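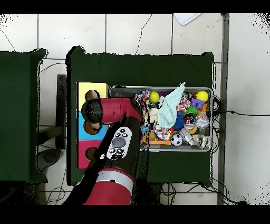

kettle_and_thread
Member, toy corner helper at Helier

How to sort a mixed toy tray into only three boxes?

Good evening to all. I look after the toys in the small play corner at Helier, in Purkska, and I would like your advice about sorting. English is my third language, so please ask me if something is not clear.

All the small things of our corner live together in one big grey tray. I have now put three boxes next to it on the green table: one yellow, one light blue and one pink. My wish is that at the end of the afternoon everything goes from the tray to the correct box, and in the morning everybody can find what they look for. We close at 6 and I have 30 minutes for it, including the floor.

The difficulty is that the things are so different. There are yellow balls, there are spotted and patterned cloths, and there are things which I do not know how to call. My first plan was very simple: balls in the yellow box, cloths in the pink box, and all the rest in the blue box. I tried it for one week. The blue box became too full, and the other two stayed half empty. Also the children do not agree with me what is a ball. The green one with spikes is for some of them an animal. 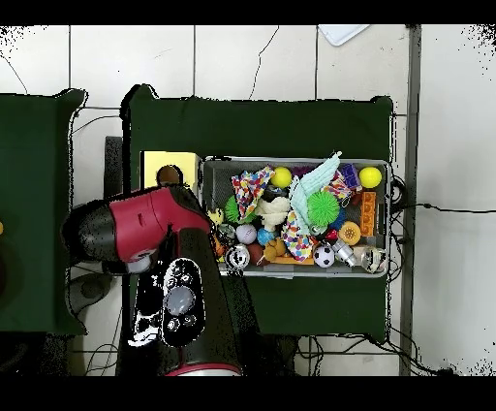 Then I thought about sorting by material, so soft with soft and hard with hard. This is better for washing, because all cloth things and plush things can go to the machine together. But an orange building brick and a football are then in the same box, and when a child wants a ball they must take everything out again. Sorting by colour I did not try. It looks nice in a shop window, but I am afraid that it does not help anybody to find the brick.

I have also looked at a drawer system from Tasis which they sell at Phillips, with many small compartments. It is a good thing, I think, but too big for our table, and I would prefer to use the boxes that we already have.

So I have three questions in one. Which groups would you make, if you have only three boxes? Where do you put single pieces that do not belong to any group? And do you sort each piece one by one, or do you empty the tray first on the table? I thank you in advance.

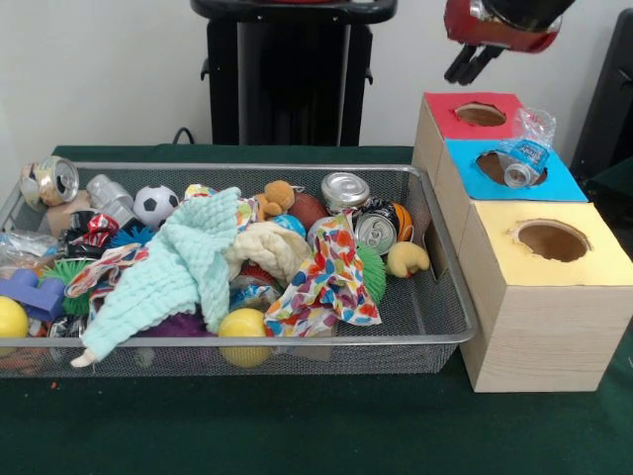
Photo: kettle_and_thread / Helier play corner

I add one more matter which I forgot. In our tray there are also a crushed drink can and a crumpled plastic bottle, and a small piece of cardboard. The children like to play shop with such things, so I do not want to be too strict. But I am not sure if they should stay together with the teddy bear and the knitted cloths. If you work with small children, please tell me what is usual.

3 replies, 113 views

oldmarmalade
Regular member

Hello, I had the same trouble in a nursery for many years. My opinion is that you should group by what the child does with the thing. Throwing and rolling, wrapping and dressing, building and pretending. So:

Yellow box: everything that rolls. The plain balls, the spiky ones and the footballs too, even when they are soft. If a child says the spiky ball is an animal, it can be an animal during the day and at closing time it is a ball.

Pink box: cloths, knitted things, fabric pieces. Put the big pale green one in first and flat. If it goes in last it takes all the space and the lid will not close (if you have lids, I cannot tell which type yours are).

Blue box: bricks, the purple pieces, the silver toy, and the plush ones. Yes, this is still the fullest box. I would take the teddy bear out and let him sit on the shelf, then it is already easier.

About one by one or emptying: leave them in the tray. When you empty it on the table, the balls go on the floor and your half hour is finished. Begin with the large cloths, as they hide the other things. After that the balls are easy to see, and what remains is for the blue box. With two people it takes me less than ten minutes.

For the single pieces I keep an old biscuit tin. Once in a month I look inside, and what has no partner goes away.

As for the can, I would not keep it. The edges can be sharp where it is dented, and also at the opening. The plastic bottle I would replace with a clean one which is not crumpled, and glue the cap on, so that it does not come off in a small mouth. Cardboard is fine as long as it is clean and dry.

tray_no_316
New member

just use bigger boxes

pepperbrook
Member

I agree mostly with oldmarmalade, but I would not put plush toys with the bricks. For me the washing is the important point. Plush and cloth together in pink, then on washing day you carry only this one box to the machine. Check first the labels, some knitted things become very small at 40 degrees. I lost a nice blanket in that way.

Balls and bricks I wipe with warm water and a little soap. The spiky balls need a brush, as dust and hair stay between the spikes.

One more idea: put a drawing on each box. A ball, a brick and a sock is enough. Children who cannot read will help you, and they are quite severe with adults who make mistakes.

kettle_and_thread
Member, toy corner helper at Helier

Thank you very much to all. I will take the washing idea, so plush and cloth go together in the pink box, balls in the yellow one, and bricks with the rest in the blue one. The can goes to recycling. I will look for a biscuit tin at home, and I will draw the sock myself, although I draw badly. If the blue box is still too full in September, I will write again here.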